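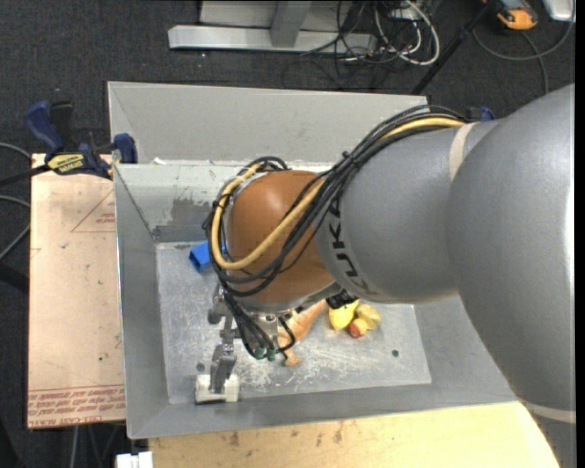 회색 금속 통 안쪽을 향한 로봇 팔. 팔에 KUKA 글자.

발루라

온풍기가 꺼진 건 새벽이었다. 몇 시인지는 모른다. 내가 깬 건 네 시 조금 넘어서였고 그때 이미 비닐 안쪽에 성에가 끼어 있었다. 1월. 그것도 제일 추운 주.

슬리퍼 신고 뛰었다. 양말도 없이. 온실까지 마당을 가로지르면 금방인데 그날은 길었다. 문고리가 손에 달라붙는 느낌. 안에 들어가니 조용했다. 그 조용한 게 무서웠다. 워커넥은 원래 시끄러운 물건이다. 십 년 넘게 덜덜거렸고, 엄마는 그 소리를 들어야 잠이 온다고 했다. 나는 그 소리 때문에 집을 나갔다고 농담을 하곤 했는데 반은 농담이 아니었다.

전원. 들어와 있음. 기름. 눈금 절반. 점화 버튼 눌렀다. 틱틱틱. 안 붙는다. 다시. 틱틱틱틱. 안 붙는다. 발로 찼다. 안 붙는다.

온도계는 영상 3도.

군자란은 5도 밑으로 내려가면 안된다고 엄마가 그랬다. 그랬나? 7도였나. 냉장고에 붙여 둔 종이에 적혀 있을 텐데 집까지 돌아갈 시간이 없었다. 어차피 3도니까 5도든 7도든 똑같은 얘기였다.

일단 이불. 집으로 뛰어가서 장롱을 열고 있는 대로 끌어냈다. 겨울 이불, 여름 이불, 손님용, 내가 고등학교 때 덮던 분홍색. 손님용은 한 번도 손님한테 준 적이 없는 것 같았다. 비닐 포장이 그대로. 뜯었다. 엄마가 알면 화낼 텐데, 아니, 군자란 덮는다고 하면 화 안 낼 거다. 나한테 덮으라고 줬으면 화냈겠지만.

큰 것들은 포기했다. 문 쪽 선반에 있는 주황색 꽃 피는 놈들. 튼튼한 놈들이니까 알아서. 나는 안쪽으로 갔다. 맨 안쪽, 벽돌담에 붙은 선반. 거기 발루라가 있다.

발루라는 노란 군자란이다. 엄마가 붙인 이름. 어디서 따온 말이냐고 물어본 적이 있는데 꿈에서 들었다고 했다. 또 물어보니까 버스 광고에서 봤다고 했다. 세 번째는 안 물어봤다. 연한 노랑인데 목 안쪽으로 가면 초록이 돌고, 꽃잎 끝이 살짝 뒤로 말린다. 나는 식물에 관심 없는 사람이고 지금도 그렇다고 말하고 다니지만, 그건 예쁘다. 인정한다.

모주가 하나, 그 옆으로 새끼들. 씨에서 키운 것들. 잎이 네 장, 다섯 장쯤 나온 것들인데 화분마다 나무 막대가 꽂혀 있고 연필로 뭐가 적혀 있다. 엄마 글씨는 나도 못 읽는다. 약사들은 읽을 수 있을지도.

이불을 덮고, 비닐을 덮고, 그 밑에 뜨거운 물을 넣은 페트병을 밀어 넣었다. 주전자 하나로 물을 끓이면 병 두 개. 끓이고, 뛰고, 붓고, 밀어 넣고. 끓이고, 뛰고. 페트병 하나는 너무 뜨거운 걸 넣어서 쪼그라들었다. 손등 데었다. 찬물에 댈까 하다가 그냥 밖에 나갔다. 영하니까. 금방 괜찮아졌다. 아니 그냥 감각이 없어진 거였다.

해가 뜰 때쯤 온도계는 4도. 올라간 건지 내가 입김을 분 건지.

엄마는 그때 병원에 있었다. 무릎 수술. 큰 수술 아니라고 본인이 우겼고, 입원 전날까지 온실에서 안 나왔다. 나한테 인수인계를 한다면서. 인수인계. 딱 그 단어를 썼다. 물은 주지 마라. 겨울에는 물 주지 마라. 말라 보여도 주지 마라. 네가 보기에 불쌍해도 주지 마라. 꽃대 올라오면 그때 줘라. 꽃대가 뭔지 아냐. 안다고 했다. 몰랐다.

그리고 마지막에, 차 타기 직전에, 트렐로어에서 연락 오면 안 판다고 해라.

트렐로어는 남쪽에 있는 큰 농원이다. 온실이 우리 동네만 하다. 몇 년 전부터 발루라를 사고 싶어 했다. 전화가 오고, 편지가 오고, 한번은 과일 바구니가 왔다. 엄마는 과일만 먹었다. 배가 맛있었다고 두고두고 말했다.

전화는 그날 아침에 왔다. 하필 그날 아침. 나는 손등에 치약을 바르고 앉아 있었다(치약 바르면 안된다는 건 나중에 알았다). 정중한 목소리였다. 어머님은 좀 어떠시냐, 날이 이렇게 추운데 온실은 괜찮으시냐. 괜찮다고 했다. 거짓말. 혹시 새끼 몇 포기라도 나눠 주실 생각이 없으시냐. 한 포기에 300을 드리겠다고 했다.

300만 원이요?

네. 모주는 따로 말씀드리고요.

화분을 봤다. 부엌 창으로 온실이 보인다. 성에 때문에 안은 안 보이고 분홍 이불만 흐릿하게. 계산을 했다. 안 할 수가 없었다. 수술비, 온풍기 새로 사는 값, 내가 일을 쉬고 내려와 있는 두 달. 엄마가 절대 말 안 하는 기름값. 그 선반에 있는 게 다 해서 얼만지. 머릿속에 숫자가 주르륵.

생각해 보겠다고 했다. 안 판다고 하라고 했는데. 생각해 보겠다고.

오후까지 드려도 될까요, 저희 차가 마침 스탄다 쪽에 가 있어서요.

스탄다는 우리 집에서 한 시간도 안 걸리는 데다. 마침은 무슨 마침.

수리 기사는 오전에 안 된다고 했다. 동네 온풍기가 다 꺼졌단다. 돼지 치는 집이 먼저고 그다음이 딸기, 꽃은 그다음. 꽃 아니라고 했더니 그럼 뭐냐고. 군자란이요. 그거 꽃 아니냐고. 맞다. 꽃이다. 알겠다고 하고 끊었다.

그래서 내가 뜯었다. 워커넥 옆판을. 드라이버를 못 찾아서 과도로 나사를 돌렸다. 안은 까맣다. 그을음, 거미줄, 그리고 말라붙은 잎 하나. 군자란 잎인지 감나무 잎인지. 설명서는 비닐에 싸여서 옆판 안쪽에 테이프로 붙어 있었다. 엄마 글씨. 여기는 읽을 수 있었다. 크게 써 놨으니까.

꺼지면 빨간 선 뒤쪽 필터부터. 칫솔.

그 밑에 작은 글씨로, 발로 차지 말 것.

칫솔은 설명서 옆에 끼워져 있었다. 털이 다 누웠고 새까만 칫솔. 내 거였다. 어릴 때 쓰던 거. 손잡이에 토끼가 있다. 토끼 얼굴은 지워졌고 귀만 남았다.

필터를 꺼내서 닦았다. 기름 냄새가 손에서 며칠은 갔다. 후 불고, 닦고, 또 불고, 눈에 들어가고. 다시 끼우는데 안 들어간다. 뒤집으니까 들어간다. 버튼. 틱틱. 틱.

붙었다.

덜덜덜덜. 그 소리. 온실 바닥에 주저앉았다. 엉덩이가 얼 것 같은데 그냥 앉아 있었다. 바람이 처음에는 찼다가 미지근해졌다가, 이불 끝이 조금씩 들썩였다. 졸렸다. 그 소리에 졸리다니 참.

잠깐 잔 것 같다. 깨니까 온도계 11도. 천장에서 물이 떨어진다. 성에가 녹아서 똑똑똑 이불 위로. 분홍 이불이 다 젖어서 무거워졌고, 걷어 내야 하는데, 나는 이불 밑을 보기가 싫었다. 얼었다가 녹은 잎은 금방 티가 난다고 했다. 투명해진다고. 데친 시금치처럼 된다고. 엄마가 그랬다. 그 얘기 할 때 표정까지 기억났다.

문 쪽 큰 놈들부터 봤다. 바깥 잎 끝이 상했다. 몇 포기는 바깥쪽이 통째로 물러져 있었다. 유리에 닿아 있던 것들. 속잎은 멀쩡해 보이고. 미안하다고 했다. 소리 내서. 알아서 하라고 해서 미안.

그다음 안쪽. 이불 하나 걷고. 비닐 걷고.

새끼들은 그대로였다. 잎 만져 보니 빳빳하다. 하나만, 맨 끝에 있던 것만 잎 끝이 투명했다. 쪼그라든 페트병 옆자리. 내가 데게 한 건지 얼린 건지.

모주는 벽돌담 쪽에 바짝 붙어 있었다. 잎이 두껍고 짙고, 먼지가 좀 있고. 소매로 닦았다. 잎 사이를 벌려 봤다. 왜 벌려 봤는지는 모르겠다. 그냥 엄마가 늘 그렇게 하니까. 손가락 두 개 넣어서 살짝. 뭐가 있었다. 잎 사이 깊은 데에, 납작하고 연두색인 게. 잎은 아니었다. 잎은 그렇게 도톰하게 모여 있지 않다.

꽃대. 아 이게 꽃대구나.

엄마한테 전화했다. 엄마는 죽을 먹고 있었고 죽이 싱겁다는 얘기부터 했다. 옆 침대 사람이 밤새 코를 곤다는 얘기. 덜덜거리는 거면 차라리 낫겠다고. 나는 꽃대가 나왔다고 했다. 엄마가 숟가락을 놓는 소리.

어디.

모주.

색은.

연두.

당연히 연두지, 이 바보야. 밑에가 붉으냐 안 붉으냐.

안 붉어.

그래. 그럼 됐다. 아직 물 주지 마라. 손가락 하나만큼 올라오면 줘라. 네 손가락 말고 내 손가락.

엄마 손가락은 나보다 짧다.

온풍기 얘기는 안 하려고 했다. 근데 엄마가 먼저 물었다. 어젯밤 춥지 않았냐, 꺼졌지? 꺼졌지. 찼냐? 안 찼다고 했다. 엄마는 웃다가 무릎이 아프다고 했다. 트렐로어에서 전화 왔다는 얘기도 결국 했다. 한 포기에 얼마 준다고 했는지도. 조용. 끊긴 줄 알았다.

많이 주네.

응.

너 필요하냐.

이런 건 물어보는 게 반칙이다. 필요 없다고 하면 거짓말이고 필요하다고 하면. 나는 손등이 쓰라려서 치약을 더 짰다. 아니라고 했다. 엄마는 믿는 건지 안 믿는 건지 음, 하고는, 내가 열아홉 포기를 심었는데 거기서 노란 게 몇이나 될지 나도 모른다, 하는 거다. 꽃 피려면 멀었다고. 벌이 다른 꽃 것을 묻혀 왔을 수도 있고. 주황이 나올 수도 있고. 그 사람들은 다 노랑인 줄 알고 300을 부르는 거라고.

그럼 말해 줘야 하는 거 아냐?

안 파는데 뭐하러 말하냐.

그건 그렇다.

오후에 차가 왔다. 하얀 승합차. 생각해 보겠다고만 했지 오라고는 안 했는데 왔다. 내린 사람은 젊었고, 장화가 깨끗했고, 온실 쪽을 먼저 보고 나를 나중에 봤다. 마당에 이불이 널려 있었다. 분홍색이랑 손님용이랑. 줄에 다 안 걸려서 감나무에도. 그 사람이 이불을 보고, 온실을 보고, 내 손을 봤다.

난방이 꺼졌었군요.

네.

살았어요?

이상하게 그 목소리는 진짜였다. 전화 목소리랑 달랐다. 그래서 들어오라고 했다. 그러면 안 되는 거였나? 모르겠다. 문 쪽 큰 놈들 앞에서 그 사람이 쪼그려 앉더니 물러진 잎을 만졌다. 이건 자르세요. 마른 다음에. 지금 자르면 썩어요. 자르고 계핏가루. 나는 핸드폰에 적었다. 계피. 자르고 계피. 마른다음.

안쪽 선반까지 가서는 아무것도 안 만졌다. 손을 뒤로 하고 봤다. 박물관에 온 사람처럼. 꽃대는 내가 보여 줬다. 자랑하고 싶었다. 두 손가락으로 잎을 벌리고, 여기요, 밑에가 안 붉어요. 아는 척.

한참 보더니 그 사람이 그랬다. 이 잎 폭이면 백 년은 사는 애 같네요.

그렇게 오래 살아요?

몰라요. 우리 집에 있던 건 할머니보다 오래 살았어요.

안 판대요, 했다. 엄마가. 그리고 새끼들은 노란색인지 아무도 모른대요. 이건 왜 말했는지. 엄마가 말하지 말라고 한 건 아니니까. 말하지 말라고는 안 했다, 뭐하러 말하냐고 했지.

그 사람은 고개만 끄덕였다. 알 거라고 생각했단다. 밑동 보면 대충 보인다고. 초록이면 노랑이고 붉으면 주황인데, 새끼들은 반반쯤 섞여 있다고. 막대에 적힌 게 그거 아니냐고. 나는 막대를 봤다. 엄마 글씨. 작대기 두 개랑 동그라미. 그 사람이 읽어 줬다. 초. 초. 붉. 초. 모름. 붉.

모름이라고요?

여기요. 모름.

진짜 모름이라고 쓰여 있었다. 읽고 나니까 그렇게밖에 안 보였다. 엄마는 몇 년 동안 다 알고 있었던 거다. 나도 모른다더니.

붉이라고 적힌 것 중에 하나를 들어서 줬다. 왜 그랬냐면, 계피 값. 모르겠다, 그냥 빈손으로 보내기가 그랬다. 과일 바구니도 먹었고. 주황 필 거예요, 하니까 그 사람이 알아요, 했다. 돈을 꺼내려고 해서 됐다고 했다. 차에 싣는데 신문지가 없어서 내 목도리로 쌌다. 비싼 거 아니다. 히터 틀고 가세요. 근데 바로 바람 맞게 하지 마시고요. 이것도 아는 척.

차가 나가고 이불을 걷었다. 하나도 안 말랐다. 당연하다. 얼었다. 분홍 이불이 판자처럼 서 있어서 안고 들어오는데 문에 걸렸다.

엄마한테는 저녁에 말했다. 하나 줬다고. 뭘 줬냐고 해서 붉, 이라고 했다. 몇 번째 줄. 두 번째 줄 왼쪽. 엄마가 생각하는 동안 간호사가 뭐라고 하는 소리가 났고 엄마가 잠깐만요, 중요한 전화예요, 했다.

그거 연필 잘못 쓴 건데.

뭐?

두 번째 줄 왼쪽은 초야. 내가 막대를 바꿔 꽂았어. 봄에 고치려고 했지.

나는 아무 말도 못 했고 덜덜덜 소리만 났다. 부엌까지 들린다, 그 소리는. 엄마는 한참 있다가, 아니면 그게 세 번째 줄이었나, 했다. 그러더니 죽 식는다고 끊어 버렸다.

2024년 7월에 씀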